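Limpieza y mantenimiento de piezas trenzadas oscuras con borde cordonado

Ficha de taller n.º 64. Revisión: septiembre de 2025. Redacción: Puspita Tarigan. Comprobación: Kipchumba Nyaga. 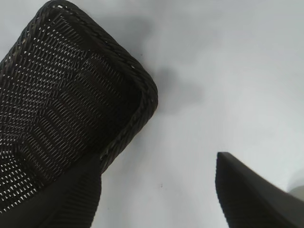 Ámbito de aplicación

El procedimiento sirve para paneles, respaldos y cestas de trama cerrada, de fibra fina y color negro o marrón muy oscuro, rematados con un borde grueso trenzado. En estas piezas la suciedad se aloja en tres zonas: los orificios de la trama, el rebaje que queda junto al borde y los surcos del propio cordón. La cara lisa de la trama apenas retiene polvo y se limpia en último lugar.

No se aplica a piezas con armazón metálico oxidado ni a trenzados con barniz levantado. Para esos casos, véase la ficha 146.

Identificar la fibra

Antes de mojar nada hay que saber si la fibra es natural o sintética. Se mira el extremo de una hebra por el reverso con una lupa. La fibra sintética presenta un corte uniforme, con el mismo color en toda la sección. La natural teñida suele mostrar un núcleo más claro y filamentos irregulares. Si quedan dudas, la pieza se trata como natural.

Material

Aspirador con boquilla de cepillo y potencia regulable
Brocha plana de cerda blanda, 25 mm
Cepillo de dientes de dureza media
Bastoncillos de madera sin algodón
Dos paños de microfibra, uno de ellos claro
Jabón neutro líquido
Agua templada, 1 litro
Lámpara portátil

Paso 1. Revisión a contraluz

Colocar la lámpara detrás de la pieza y apagar la luz de la sala. En una trama limpia los orificios dejan pasar puntos de luz en hileras regulares. Las hileras interrumpidas indican obstrucción – casi siempre pelusa compactada – y se marcan por el reverso con cinta de carrocero. Conviene mover la lámpara, porque el ángulo de las hebras oculta orificios que están libres.

Paso 2. Aspirado

Aspirar primero por el reverso, a potencia baja, siguiendo la dirección de las hileras. Repetir por la cara vista. La boquilla debe apoyar sin presión; si arrastra las hebras, se reduce la potencia.

Paso 3. Rebaje y borde

Pasar la brocha en seco por el rebaje interior, desde el centro de cada lado hacia las esquinas. En las esquinas redondeadas, girar la brocha y trabajar con el canto. Después, cepillar el cordón en el sentido de la torsión. A contrapelo se levantan las puntas de las hebras y el borde pierde regularidad.

Paso 4. Orificios obstruidos

Introducir la punta del bastoncillo desde la cara vista y empujar hacia el reverso. No girarlo dentro del orificio. Aspirar de nuevo las zonas marcadas.

Paso 5. Limpieza húmeda

Fibra sintética: disolver 5 ml de jabón en el litro de agua, escurrir bien el paño y frotar en tramos cortos. Aclarar con el segundo paño, humedecido solo con agua.

Fibra natural: paño claro apenas húmedo, sin jabón. Probar antes en el reverso; si el paño sale teñido, se suspende la limpieza húmeda y se termina en seco.

Paso 6. Secado

Dejar la pieza en vertical, separada de la pared, a la sombra y con ventilación. Mínimo 4 horas para fibra sintética y 24 para natural. No usar secador ni radiador.

Hebras sueltas en el borde

Una hebra suelta de menos de 2 cm se humedece, se devuelve a su surco con el bastoncillo y se fija por el reverso con una gota de cola blanca. Las más largas se vuelven a pasar bajo la vuelta contigua del cordón antes de encolar. No recortar a ras – el corte acaba abriendo la vuelta siguiente.

Periodicidad

Aspirado, una vez al mes. Ciclo completo, dos veces al año; en el taller se hace en primavera y en noviembre.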